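Subject: Re: [handheld-collection] Draft 5 of the home session rules, comments open
Date: 6th March
List: handheld-collection

Pusinley desk wrote:

> Draft 5 is on the list page. The main change is in section 2, where we
> now ask that the table be cleared down to the task objects before any
> recording. Section 4 on grip pads is the same as in draft 4. Please say
> if your site can't meet either one. We would like to freeze the text
> before July.

Section 4 is fine for us. We can't meet section 2 as written, and I don't think we should try.

The Amside sessions are done in people's homes on their own tables. We went back through 1381 episodes and marked 173 of them as failing the new section 2. Most of those have no other fault. The objects were reachable, the pads were good and the labels matched. They fail only on items that the task never touches, such as a box behind the work area or packaging off to the side. If we drop them we lose most of our bagged and coiled items, and those are the hardest to get more of.

Here is the sort of table I mean.
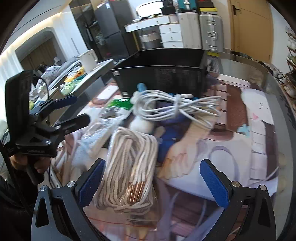

Bagged laces between the jaws, coiled cable and open box behind, second gripper at left.

Under draft 5 this one is out, on account of the packaging and the box. I would keep it. My suggested wording for section 2:

2.1 Objects named in the task sheet must be on the table before recording starts.
2.2 Other household items may stay on the table if they don't block the path of either gripper.
2.3 Clear bags and wrap count as objects. List them on the task sheet by type, even when they aren't handled.
2.4 Printed mats and cloths are allowed. Note "patterned" in the surface field.
2.5 Labels and mail with names or addresses must be turned over or taken away.

2.3 matters more than it looks. Tsoukalas had 200 episodes sent back last year when the sheet said "laces" and the object was laces in a bag. A jaw closing on film is a different grasp from a jaw closing on cord, and the sheet should say which one was meant.

For 2.4, the Skenum form still has only "plain" and "wood" in that field. Someone with edit rights would need to add the third value before we can use it.

One question on section 4. It says to check both pads on each gripper "before the session". Is that once a day, or each time the operator changes? We do it at each change and would like the text to say so.

I can send the list of marked episodes to anyone who wants to check them against 2.2.

Amside site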